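Jarndale Perforated Storage Basket, Cream

Product group: Storage and sorting
Series: Jarndale
Item number: 837
Sold as: single, or carton of 20

Overview

The Jarndale basket is an open-top plastic container for small household goods. It is rectangular, with slightly rounded corners, and has a grid of small holes across the bottom and through all the sides. It is intended for tabletops, closet shelves, cabinet interiors and the space under a sink. Typical contents are spray bottles, drink bottles, cleaning cloths, folded papers, magazines and toiletries.

The basket has no lid and no handles. It is lifted by the rim. For a closed container of the same footprint, see the Pliltach box, which takes the Jarndale label holder but not the Jarndale divider.

Construction

The body is molded in one piece from polypropylene. There are no seams, clips or fasteners. The color runs through the material and does not wear off at the rim or corners. Perforations are deburred on the inside face. The bottom is flat and makes contact with the shelf over its full area, so the basket can be pushed along a painted surface without marking it.

The walls lean outward slightly toward the rim. Empty baskets nest for storage. Filled baskets should not be stacked directly on one another; use the Skukuvness shelf riser, which carries a second row above the first.

Perforation

Hole size and spacing are the same on the bottom and the sides. The holes let air pass through the contents and let drips drain out. When bottles of liquid cleaner are kept in the basket on an unsealed wood shelf, place a drip tray underneath. Items narrower than a pencil, such as cotton swabs and loose screws, should be kept in a separate cup inside the basket.

Loading

Stand bottles upright with the heaviest at the center. Trigger sprayers and pump caps may project above the rim where shelf clearance allows. Bottles that will not stand can be laid flat along the long side, cap end toward the front. Booklets and magazines go in last, on edge against one wall.

For sorting a table or counter, set the empty basket at the far side of the work area and bring items to it one at a time. Small spray bottles go in first and form the back row. Larger bottles follow. 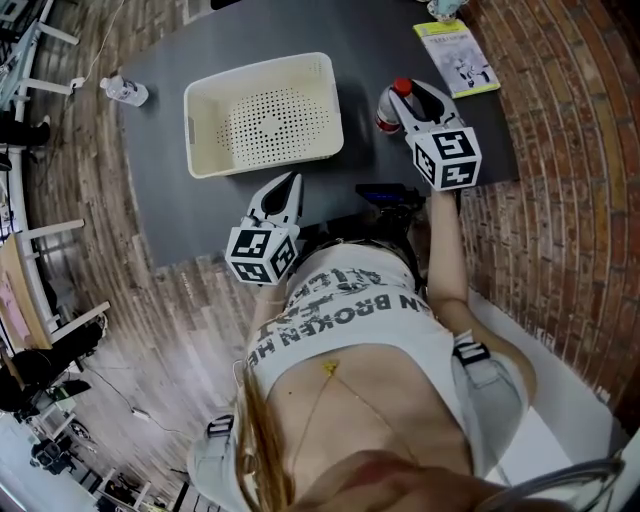
One divider can be fitted across the short dimension. It hooks over the rim on both sides and can be moved without tools. With the divider in place, bottles and paper goods can share a basket.

Test note

Arben Perić of the Bañez workshop ran the rim and corner tests on the current mold. Sample baskets were loaded, lifted by the rim and set down over 1,000 times. No cracks were found at the corners. Slight whitening at the rim on two samples was judged cosmetic. The previous mold, recognizable by its square corners, was withdrawn in December and is no longer supplied.

Care

Wash by hand in warm water with dish soap. A soft bottle brush clears residue from the perforations. Do not use abrasive pads or solvent cleaners. The basket is not rated for dishwashers. Keep it away from radiators and stove tops.

Accessories

Jarndale divider, cream
Jarndale label holder, clip-on
Drip tray, shallow
Skukuvness shelf riser, wire
Felt pads, self-adhesive, set of 4

Ordering

Single baskets ship nested in a paper sleeve. Cartons are not split. Accessories are packed separately and may arrive in a second parcel. Color may vary slightly between production batches; customers who need a matching set should order by the carton and state this on the order form.

Questions about carton orders and replacement parts go to Trevor Nuttall at the order desk. Quote the item number and the batch code molded into the underside of the basket.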